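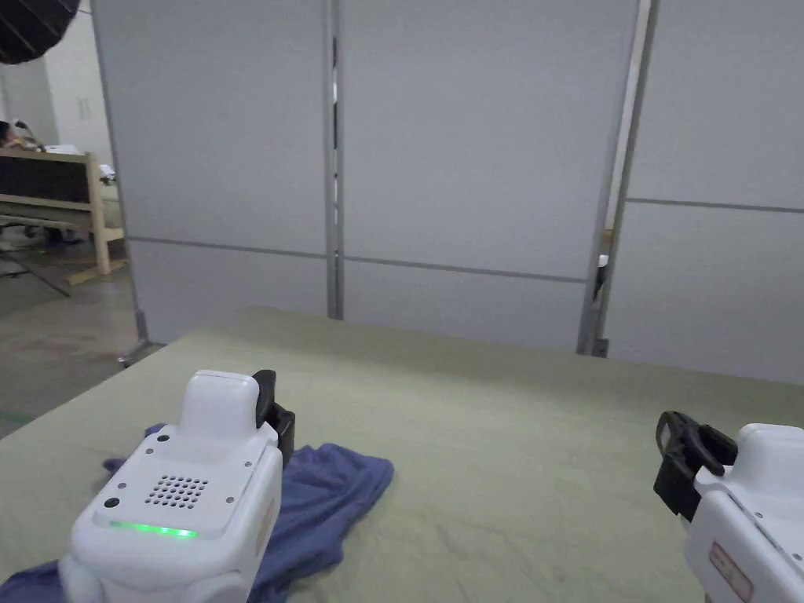 Folding a small cloth flat

1. Clear a table space wider than the cloth. Nothing should hang over the near edge once you start.

2. Find two neighboring corners and lift. Shake once, lay the cloth down, and smooth from the center out. Deep creases need a second pass — press, don't drag.

3. Bring the far edge to the near edge and match the corners. Smooth toward the fold.

4. Fold left to right, then repeat if the shelf is narrow.

Stack with the folded edge facing out. Keep stacks to 15 or fewer; taller ones lean.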